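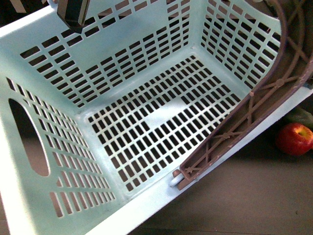
Slide 2: Where the pay goes

Give the room a minute with the bar chart. The figures are for a household in Plilside on one full-time and one part-time wage, take-home pay 3000 a month. Rent and council tax are the two long bars. Say that the childcare bar is term time only and goes up in the holidays.

Slide 3: The small regular ones

Ask for hands: who has looked at their direct debits since Christmas? Then read out the list. Phone, broadband, gym, two streaming services, breakdown cover. Total 114 a month. Two of these had gone up at renewal and the letter went to an old email address.

Slide 4: Once-a-year bills

Car insurance, MOT, school uniform, boiler service. Add them up, divide by 12, move that sum on payday. In the handout it comes to almost 276 a month. Expect someone to say they can't spare that. Answer: start with the car insurance only and add the next one when it's paid.

Slide 5: Keeping it apart

Show the two apps side by side. Grustari lets you name separate pots. Trusier does the same but charges for more than one. Shim is a paper sheet, copies on the back table. Don't recommend any of them. If asked, say I use the sheet.

Slide 6: Before next time

Bring one bank statement, names and numbers crossed out if they like. Next session is 13th March, same room. Leave ten minutes for questions. Debt questions go to the advice desk downstairs, leaflets by the door.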